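Angate 2.1: two months with the annotation and replay tool

Posted 17 August 2024

I label gripper footage for a small manipulation group. Since July we have used Angate, from Pilard, in place of our old scripts. I have put 2090 clips through it. Most are handheld recordings from bedrooms and kitchens, like the two below.
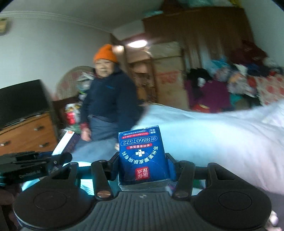
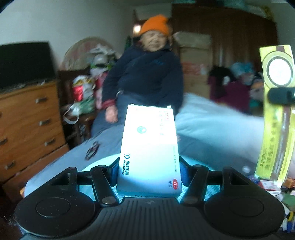
Both have a box held in the jaws, with a person in an orange beanie behind it.

Grasp detection

Angate marks the moment the jaws close and draws a mask over the held object. Plain boxes are easy for it. Glare on white cardboard is harder, and the mask tends to lose a corner there. Upside-down print no longer matters after you turn off the text prior, which is on by default and shouldn't be.

Background clutter

Piles of clothes and bags used to give us false objects all the time. In a test set of 600 clips I had to fix 21 by hand. Adotard, the tool we tried before, needed far more work on the same set.

Replay and export

The timeline is quick and the keyboard shortcuts make sense. Export is the weak part. It drops the gripper width channel if the clip has been trimmed, and you get no warning. I check every file now.

Price and support

One seat covers seven projects. Support answered me in a day, twice. The export bug is still open, so keep your raw files.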